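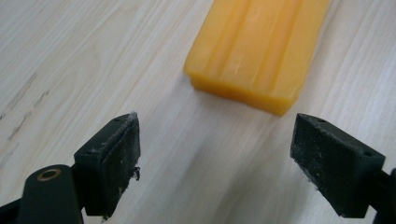 Wanted: people who don't believe in natural cleaning products (or do, we'll take either)

The Sketdale Household Claims Group is looking for 50 households to take part in a home trial of plant-based cleaning products, starting in April and running for eight weeks.

We have read a lot of labels. "Tough on grease." "Kind to skin." "Goes further than ordinary brands." Most of the evidence behind these lines, where a company would send it to us at all, came from a handful of staff members trying the stuff in their own kitchens, or from a survey with a free hamper attached. One supplier told us its dish block lasts a family of four a whole season. We asked which family. We are still waiting.

So we would like to find out what happens in normal homes, with hard water, kids, burnt rice and a sink that hasn't been scrubbed since the long weekend.

What you'd be doing

You'll get a numbered box of products in plain wrapping. Some are sold as natural, some are ordinary supermarket lines, and you won't be told which is which until the end. You use them for dishes, benchtops and hands in place of whatever you have now, and fill in a short diary. We do mean short: our last diary had 13 pages and the answers in the back half were rubbish. This one is a single sheet per week.

You'll also weigh what's left of each bar or block every week. Kitchen scales are fine. If you don't own any, we'll lend you a set.

Who we're after

Adults living in Sketdale or Avthorpe, in any kind of household. Renters, share houses and people on tank water are especially welcome, as last time we ended up with a lot of retired couples on town water and not much else.

You can't take part if you work for a company that makes or sells cleaning products, or if anyone at home has a diagnosed fragrance or latex allergy. If you have eczema or dermatitis, please speak to your GP before applying.

What you get

A $123 grocery voucher once the final sheet is in. There is no part payment for half a diary, though you can pull out whenever you like and you don't have to say why. You also keep any leftover product, for what that's worth.

Please don't sign up expecting to save the planet. We aren't measuring that, and we are wary of anyone who says they can measure it with a bar of soap.

Who's paying

Fair question. The vouchers and postage come out of a community grant. The products were bought at full retail price. Kulach offered us free stock and we said no. Paucar offered us free stock and a "co-branded results page", and we said no to that as well. Results will be published whichever way they fall, including if they show nothing much, as our laundry trial did.

How to apply

Pick up a form from the front desk at Sketdale Library or the Avthorpe neighbourhood centre, and leave it in the marked tray before 5 pm. Forms close at the end of the month before the trial starts. Tell us who lives with you, what you clean with now and whether you're happy with it. Applying doesn't guarantee a place, and we'll write to everyone either way.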